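Mesturent Bead & Button Mail Order: Questions We Get

Updated Saturday, October 17, 2020

How long will my order take?

Orders placed before noon go out the next working day. Orders placed after noon also go out the next working day, but we feel worse about it. Most packages inside the US arrive within a week. Tracking numbers are sent by email, and they start working once the carrier gets around to scanning the thing.

Can I return beads?

Unopened tubes and bags, yes, within 30 days. Opened ones, no. We have tried accepting opened tubes, and we spent a long April afternoon finding out what people consider "basically full."

What is the difference between size 8 and size 11?

Size 11 is smaller. The numbers run backwards, like wire gauges and a few of my relatives. If your pattern doesn't name a size, it almost certainly means 11, and its author almost certainly forgot that other sizes exist.

Why doesn't my new tube match the one I bought last year?

Dye lots. Every batch of glass comes out a little different, and color 434 is the worst offender in the catalog. If you are making anything bigger than a bracelet, buy all of it at once. If it's too late for that, mix the old and new beads together before you start and tell people it's shading.

How should I store everything?

Any way that lets you find it again. Sorting by color looks lovely and falls apart the first time you need to know what size something is. Sort by size first, then color. Keep the label with the beads, even if that means a scrap of paper tucked in on top. 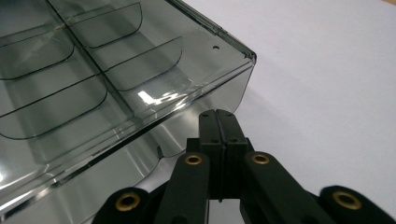
Buttons are more forgiving. A jar is fine -- you were going to tip the whole lot out on the table anyway.

Do you sell by weight or by count?

Seed beads go by weight, buttons by count. The small button bag holds 100 and the big one holds 2000, and there is nothing in between. Yes, we have been asked.

Is the Crăciun mix available all year?

It goes on sale in fall and stays up until it's gone. Please don't write to us in June. Ville Hakala answers the mail in June, and he will send you a very polite reply with no beads in it.

What happened to the Brarnex thread?

We stopped carrying it. Marnuven comes in most of the same colors and frays less. If you still have a spool of the old stuff, use it for something you don't plan to wear.

My question isn't on this page.

Write to us through the contact form and include your order number. It has four digits, such as 2504, and is printed at the top of the packing slip, which you may still find in the recycling.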